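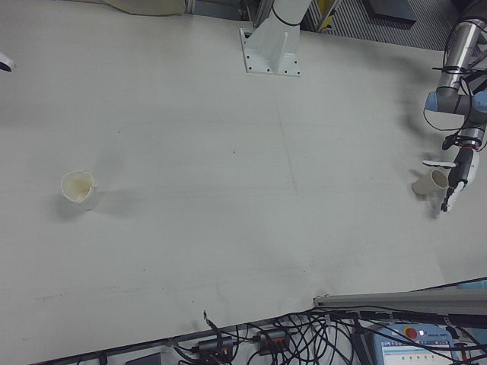

How many shirts does a man need if he wears one to work every day?

Seven will see most men through very nicely, provided they are decent ones and somebody in the house is willing to run a wash at the weekend. That was the answer I was given by Lahcen Bensaid, who has been cutting shirts in the same two rooms above Jastthorpe market for longer than he cares to work out, and I have been turning it over ever since, usually while standing in front of a wardrobe that holds a good many more than that.

I went to see him in November, on one of those wet mornings when the whole town smells of wool coats, and I'd meant to stay for half an hour. I came away at teatime with a pocketful of cloth snippets and a firm promise to stop buying collars that don't fit me. (I have a long neck and have spent most of my adult life pretending that I haven't.)

The workshop is called Dotside, after the spotted cotton that Lahcen used for the very first shirt he sold. There's a bell at the street door that works if you lean on it, and then a steep flight of stairs, and at the top you come out among the shelves. Bolts of poplin, bolts of Oxford, a whole run of blues that look identical until he pulls two of them out and holds them side by side by the window, and then of course one is nearly lilac and you feel a bit of a fool for not having seen it.

"People come in and ask for white," he told me. "I say, fine, which white? And they look at me as if I'm trying to sell them a boat."

He does most of the measuring and all of the cutting. The sewing is shared with Rachid Bouazza, who came to him as a Saturday lad and now makes what I'm told are the best buttonholes in the county. I'm no judge of buttonholes, or I wasn't, but I did spend a happy twenty minutes having them explained to me, and I can now report that on a good one the stitches lie so close together that you can't get a fingernail between them. I went home and tried it on everything I own. It was a sobering evening.

There is a card index by the till, proper cards in a proper drawer, with a customer on each. When I visited there were 997 of them, and Rachid was rather hoping that the next three would come through the door before Christmas so that they could have a cake. Every card carries the neck, the chest, the sleeve and the yoke, and then a line or two in pencil about the things a tape measure won't tell you. One shoulder lower than the other. Wears a big watch, so wants the left cuff a touch wider. Hates a stiff collar. I asked to see what mine would say and Lahcen wrote it out there and then, and turned it face down on the counter until I'd left the room.

The cloth comes from a few places. The plainer cottons are from a merchant he has used for years, and the brushed ones, which I'd have happily wrapped myself in and gone to sleep, arrive from a small agent in Turnov who sends them folded in brown paper with a handwritten note. For winter there's a heavier twill from Leinonen, a family mill he found through a friend of a friend, and it makes up into the kind of shirt you could wear without a jumper and not regret it until well after dark. He buys that one 500 metres at a time, in two colours only, a mossy green and a grey with a little warmth in it, and when it's gone it's gone.

A made-to-measure shirt in the ordinary poplin costs £222, and I won't pretend that isn't a lot of money. Lahcen doesn't pretend so either. He'll tell you himself that a first-timer ought to order just the one, wear it for a couple of months, wash it hard, and come back with any grumbles. The grumbles go on the card. The second shirt is always better than the first, he says, and the third is the one you'll be sorry to see wear out.

When it does begin to wear out, you can bring it back. He leaves enough spare cloth in every order for a new collar and a new pair of cuffs, and keeps it rolled up in the back room with the customer's name on a bit of tape. I saw shirts in there waiting for their second collar and a couple on their third, soft as handkerchiefs by now, and he handled them with more fondness, I thought, than the new ones.

I asked him for some advice that would be of use to those of us who buy off the peg, and he was generous with it. Do up the top button in the shop and slip two fingers in; if they sit there comfortably, the neck is right. Look at the shoulder seam, which should stop where your shoulder does. Reach forward as if for a steering wheel and see whether your cuffs stay anywhere near your wrists. Lift the tail and check that the pattern meets down the front. And take no notice at all of the word "slim" on a label, as there seem to be as many kinds of slim as there are shops.

As for the washing, he's very relaxed. A cool wash, buttons undone, collar up, a good shake and then on to a hanger while it's still damp. Iron the collar from the points inwards, then the cuffs, then the rest in whatever order you like. He irons his own on a Sunday night with the radio on and says it takes him about as long as a play.

I did order one in the end, in the blue that is nearly lilac. Rachid put a spare button inside the side seam for me, low down where it doesn't rub, and asked me to come back once I'd worn it a few times, so that they could see how the collar had settled.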